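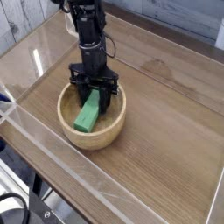
Waltwood Bowl Oil is a food-safe finish for kitchen wood which you already use every day. We make it from linseed oil and a small part of beeswax, and we sell it in one size, a 200 ml bottle. It was prepared first for cutting boards, but most of our customers now write to us about bowls. A round bowl in light-colored wood, standing on a brown tabletop, shows very well why the color matters to people. They like it pale and they are afraid that oil will turn it yellow. Our oil makes the wood a little warmer in tone, and this we cannot avoid, but after the second coat the change is small.

12 shares

How to use

Wash the bowl with warm water and let it dry for one full night. If the surface feels rough, sand it lightly, always along the grain. Pour a small spoon of oil on a cotton cloth and rub it into the inside first, then the rim, then the foot. Wait twenty minutes and wipe off everything that stays on top. The second coat goes on the next day. Please do not put salad in the bowl for three days after that, the oil needs this time to harden.

Rags with linseed oil can heat by themselves. Lay them flat outside to dry, or keep them in water in a closed metal can - never in a ball in the trash.

What is new in this batch

Yutong Du, who mixes the oil in our workshop in Datness, has changed the beeswax to a softer one from Jellell. The old wax made small white grains in cold weather. If your bottle has these grains, stand it in warm water for ten minutes and shake it. The batch is 3000 bottles and every label has the batch number 835 on the back.

Questions we receive

Is it good for olive wood? Yes, but use less, because olive wood is already oily.

Can I use it on a lacquered bowl? No. The oil stays on the lacquer and becomes sticky.

How long does a bottle last? Rónán Buckley from our shop oils his own salad bowl every August, and one bottle is enough for him for several years. Close the cap well after use.

Orders over 100 bottles go through our dealer Su, who also keeps the cotton cloths.

4 comments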